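Switching to a sit-stand desk in a small apartment

Jun 10, 2022

I put off buying a sit-stand desk for a long time. My old desk was a hand-me-down with one drawer that stuck, and I had worked at it through two jobs and one move. In May the drawer finally came out in my hand, runner and all, and I ordered a new desk the same evening.

I went with the Tokarz frame. It comes in a flat box that is heavier than it looks, and the delivery driver left it at the bottom of the stairs. I live on the third floor. I opened the box in the hallway and carried the parts up in trips, which took most of a lunch break and was much easier on my back than trying to move the whole thing at once. If you order one and have stairs, I'd do it that way.

Assembly took the evening. The instructions are drawings only, with no words, and one step shows the crossbar upside down. I had it bolted on before I noticed that the holes for the control box were facing the floor. Everything had to come off again. The bolts are good quality and went back in without trouble.

The other desk I considered was the Fostetti. It had a nicer controller with memory buttons, but the lowest height was too high for me. I am not tall, and this matters more than the stores let on. Most of the talk is about how high a desk goes. I spend more hours sitting than standing, and if the desk doesn't go low enough your shoulders creep up all day. Measure from the floor to your elbow while sitting in the chair you really use, with the shoes you really wear, and compare that with the lowest setting.

I bought the frame and the top separately. It cost a little more in shipping, but it let me choose a shallower top that leaves room to open the closet door. The top came from Zumik, a shop that sells offcuts and returns. Mine had a scratch on the underside, where I will never see it, and they took $200 off the price.
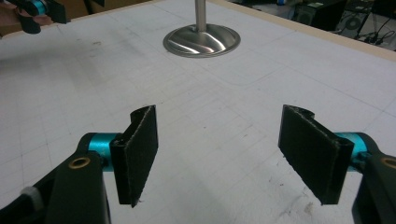
The first week I stood too much. I had read that you should build up to it, and I ignored that, and by the third day my heels hurt enough that I sat down for the rest of the week. Since then I have kept to a simple pattern. I stand for the first call of the morning, sit until lunch, and stand again for an hour or so after I eat, when I'd otherwise get sleepy. I don't use a timer. I tried one and it always went off when I was in the middle of a sentence.

A mat helps. Mine is a plain rubber kitchen mat from the hardware store. The special ones with bumps and slopes cost several times as much, and I don't think I would use the slopes. Shoes help too. I used to work in socks, and that was fine sitting down.

Cables were the part I had not planned for. On a fixed desk you can let everything hang down the back and forget it. On a desk that moves, every cable needs enough slack to reach at full height, and then at low height all that slack ends up on the floor. I screwed a power strip to the underside of the top and plugged everything into that, so only one cord runs to the wall. Before drilling, check how thick your top is and how long your screws are. I wrapped a bit of tape around the drill bit to mark the depth.

The noise is fine. It is a low hum, lower than my refrigerator. I wouldn't raise the desk during a call with the microphone on, but you could.

There is some wobble at full height if you type hard. I moved the desk so one side is close to the bookcase, hoping that would help, and it made no difference. Tightening all the bolts again after a week did. I'd put a reminder on your calendar – the manual doesn't mention it.

As for whether I feel better, I can only say a little. My lower back is less stiff in the evening. My neck is the same as before, which I think has more to do with the screen being too low. I have it on two thick books for now. I looked at monitor arms, and the Waltau one seems solid, but it needs a clamp space behind the top and my desk is nearly against the wall. I may pull the desk forward and try it later in the summer.

The old desk went to a neighbor who wanted it for his garage. I gave him the drawer as well, in case he can fix it.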